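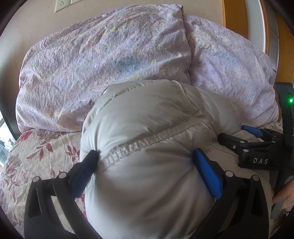
Figure 1. Grey quilted pillow held between the blue pads of a hand-held gripper, second gripper at right.

Automation of Bed Making at a Guest House: Effects on Housekeeping Work
Sorin Rusu, Seraina Moser
Supervisor: Konrad Hauser
Submitted 15/01/2024

1. Background

The Mösli guest house in Burkville has 27 rooms and a housekeeping staff of 18, most of them part time. Management plans to introduce a robot for part of the bed work. The robot is to be trained on recordings of people doing the same task with hand-held grippers. Our project looked at what this does to the work of the staff, first while recordings are being made and then under the planned schedule. We did not evaluate the robot itself.

2. Method

We interviewed 11 housekeepers and the shift lead, Ferdinand Moser (no relation to the second author), and observed recording shifts. Interviews were held in the staff room and lasted between 20 and 40 minutes. Notes were coded by both authors separately and then compared. We also had access to the task log, which held 107 entries for pillows at the time of writing. Entries for sheets and blankets were excluded due to inconsistent labels.

3. Findings

3.1 Pace. A pillow is placed by hand in a few seconds. With grippers the same step takes much longer, and the grip has to be chosen before the lift. Soft items fold between the pads, as in Figure 1, and the fabric bunches where it is pinched. Housekeepers named seams and corners as the places they aim for. Several said they had never thought about where they hold a pillow.

3.2 Physical load. Wrist strain was the most common complaint, reported by seven of those interviewed. Less bending was expected once the robot is in use, but this could not be checked.

3.3 Skill and pay. Recording shifts are paid at the normal rate. Five housekeepers considered this wrong, arguing that they were teaching and should be paid for teaching. Management regards the shifts as regular duty. The matter was still open when we finished.

3.4 Planned schedule. The draft schedule moves two people per shift from bed work to bathrooms and inspection. Bathrooms are the least liked task in every interview. The target of around 2,000 recordings has to be met before the draft takes effect, which is expected in May.

4. Limits

One site, one employer. Night staff were not interviewed. Two interviews were translated by a coworker, and answers on pay may have been affected.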